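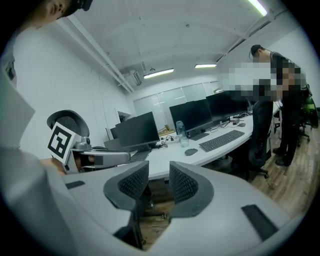 What's a force out? And why does the runner on first HAVE to go?

OK so – baseball. Each base only fits one runner. One! Say Cadi is standing on first. Kenji hits a ground ball and takes off. Kenji needs first base now, so Cadi has to get out of there and run to second. No choice. She's forced.

Now the easy part for the fielders. They don't need to touch Cadi at all. Just hold the ball, step on second before she gets there. Out! Throw to first before Kenji makes it and he's out too. Two outs, one hit – double play.

But what if Cadi's on second and first is empty? Not forced. She can stay right where she is. If she does run, somebody has to tag her with the ball, or with the glove while the ball's inside it.

Tricky bit: if Kenji gets put out first, teh force is gone. Cadi can turn around and go back. So now they have to tag her.

Fly balls? Different rule. Catch it and the batter's out, so nobody is forced. Runners go back and touch their base before they try to run. Thats called tagging up.

Try it at the park. Bring a friend, some chalk for bases, your favourite glove.

Next time: the infield fly rule. Long one. Get a snack.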